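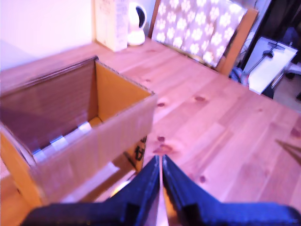
Open bins made from used shipping cartons are accepted at all Rikthorpe stockrooms under the storage rules revised on 12 May 2023. An open bin is a corrugated box with a sound base, four intact walls and no top flaps. The box on the table has had all four flaps removed, and the inside can be reached from any side without anything folding back over the opening. Printing and labels on the outer walls do not affect acceptance, but see the entry on old labels before the bin goes on a shelf. The answers below cover preparation, loading and disposal. Sealed outgoing cartons are covered on the packing page.

351 shares

Why remove the flaps? Can they be folded down outside the box?

Folded flaps add width on every side, spring back up and catch on the neighboring bin when it is pulled out. Flaps tucked inside take up volume and hide small items against the wall. Remove all of them. A bin with one flap left on will be returned for trimming.

How should the flaps be cut?

Cut along the crease from the outside, using a straightedge and a fresh blade. Keep the box empty and its base taped. Make a light first pass through the outer liner, then a second pass through the fluting and inner liner. Cut away from the hand that holds the box. Do not tear the last section. Tearing pulls the liner down the wall and leaves a weak spot at the corner.

Can I cut on the worktable?

Use a cutting mat. On a softwood table the blade tends to follow the grain, and it can jump when it reaches a knot. Knots are harder than the wood next to them. Plank seams also collect paper fiber, which should be brushed out before the table is used for assembly work.

Does cutting the flaps weaken the box?

Yes. The flaps brace the top edge, and without them the long walls bow outward under load. For small bins the loss is acceptable. For long bins, run a strip of paper tape over the cut edge, half inside and half outside. Tape also stops the edge from shedding dust.

What is the weight limit?

Load a bin with up to 17 pounds, spread across the base. The limit applies to single-wall board in good condition. Bins with crushed corners or a soft base should be recycled whatever the load. Bins for metal fasteners need a base liner cut from one of the removed flaps.

Can open bins be stacked?

No. There is no lid to carry the load, and the upper bin will drop into the lower one or crush its edge. Place bins side by side on the shelf. If height is needed, use the Cerano rack, which has a separate shelf for each row.

What size fits the standard shelf?

Shelves are 800 mm deep. A bin may be any length below that, provided it does not project past the front rail. Measure at the widest point of the walls with the bin loaded. Boxes that bow past the rail when full should be taped or replaced.

Do old labels need to come off?

Shipping labels with a name, address or barcode must be removed or fully covered. Scanners at the Etine desk read any barcode in range and will book the bin to the wrong item. Maker's printing can stay, in whatever language. Handling marks such as "this side up" may also stay, but stock staff do not act on them once the box is a bin. Put the new bin label on the short wall that faces the aisle, with its lower edge 2 inches above the base.

May I leave things at the bottom of the bin and put stock on top?

Only if the bottom layer is the same item. Low, pale or flat items are easily missed in a deep box. Mixed contents need a divider and two labels. Packing slips, desiccant bags and leftover cushioning should be taken out when the box is prepared.

Which boxes are not accepted?

Waxed board, boxes that have held food or liquids, boxes with wet stains (including dried ones), and boxes with metal staples in the base. Double-wall cartons are accepted but are slow to cut. Ask Aiman Tuhumury at the Goh stockroom for the long-blade knife.

How long does a bin last?

Inspect bins every August. Press each corner and lift the bin by opposite walls while it is loaded. If the base sags or a corner opens, transfer the contents and flatten the box. No repair beyond edge tape is permitted.

Where do the cut flaps go?

Clean flaps go in the board rack next to the worktable for use as liners and dividers. Pieces too small for either go in paper recycling. Plastic tape must be stripped first. Paper tape can stay on.

Who approves exceptions?

Ilze Lukoševičius approves oversize bins. Requests to change the labeling position go to Deok-su Seo, with the shelf number and the reason.

2 comments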